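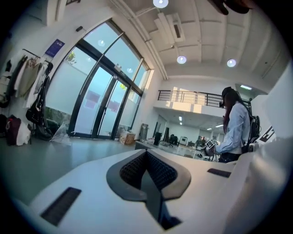 Recording with a hand-held gripper in the main hall at Narkia. The square marker gives the cameras something distinct to look for.

We lost the best part of a month's work in February, and the cause was a clip that had come undone. I have been asked several times since then why I wrote it up as a safety matter. People I respect think I made too much of it. I still think I was right, and I want to set out why.

The hand-held grippers are simple tools. A person holds one and does a job with it, and the recording is later used to teach an arm to do the same job. The software works out where the gripper was at each moment, partly from its own camera and partly from printed markers. If that sum is wrong, the arm learns something that never happened.

Ours was wrong. The mount on one of our two grippers had worked loose and the camera had tilted by a small amount. The pictures looked normal. The log said the tracking was good. We made 817 recordings with it before anyone noticed, and 600 of them had already gone to Donnelly for training.

They put the result on the arm in their test cell. It was meant to lower a cup on to a tray. It went 30 millimetres past the tray's surface, or tried to, and kept pushing until the force limit cut in. The tray cracked and a piece of it went across the cell. The guard door was shut and no one was hurt. Flynn Rewi was running the test and stopped it properly, by the book.

The first report called this a data quality issue. I objected to that then and I object to it now. A data quality issue is a wrong column in a spreadsheet. In this case a machine pressed down hard in the wrong place, and the only things that kept it from being worse were a force limit and a door, both fitted years ago for other reasons.

There is a habit in our trade of treating the collecting side as the soft end. The arm has a cage, an emergency stop, a risk assessment and a signed sheet on the wall. The hand-held gripper has none of that. It weighs little, it has no motor strong enough to hurt you, and a new starter can be using it within the hour. So it gets treated like a clipboard. But whatever is wrong with it goes through the wire to a machine that is strong enough to hurt you.

Flynn and I disagree about what should follow. He thinks the fix belongs at the far end, with slower first runs and lower force limits until a new model has proved itself. I have no quarrel with any of that, and Donnelly now does it. His point is that you can never trust the data completely, so the arm must be made safe whatever it has been taught. He is right about that, but I don't accept it as a reason to leave the front end alone. A car has brakes and we still check the steering.

What I asked for was dull. Each gripper should be put against a fixed block at the start and end of a session, and the reading written down. If the two readings differ, everything between them is set aside. The mount should have a locking screw in place of the clip. And the collecting team should report faults to the same person, on the same form, as the people who run the arms.

The first two went through quickly. The third has been argued over since, mostly by people at Fultham who worry that the form will fill up with trifles. It may do. I would sooner read a page of trifles than find out about a loose clip from a broken tray.
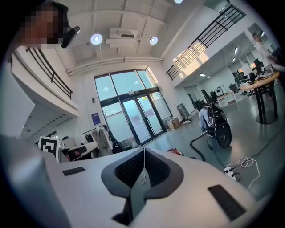
What the check costs

The complaint I hear most is time. The block check takes two minutes at each end of a session. People setting up already have cables to run, markers to stand in the right spots and computers to get talking to each other, and they don't want another job on the list. I understand that. I have done the setting up myself, and the start of a session is when everyone is most keen to get going.

Set against that, it took us far longer to work out which recordings were bad. We had no readings to go by, so we couldn't say when the mount had slipped. In the end we threw out the lot, including plenty that was probably fine. Two people did nothing else while we sorted it out.

The other complaint is that a check done every day turns into a tick in a box. That one worries me more. We have tried to deal with it by asking for the number itself and leaving the tick box off the sheet. Someone can still make a number up, but they would have to mean to.

The team on the Clanuvau contract starts with the new sheets on 18th March. They will use the locking screws and the block from the first session. Whether they will be using the shared fault form depends on Fultham, and I have put my view to them again in writing.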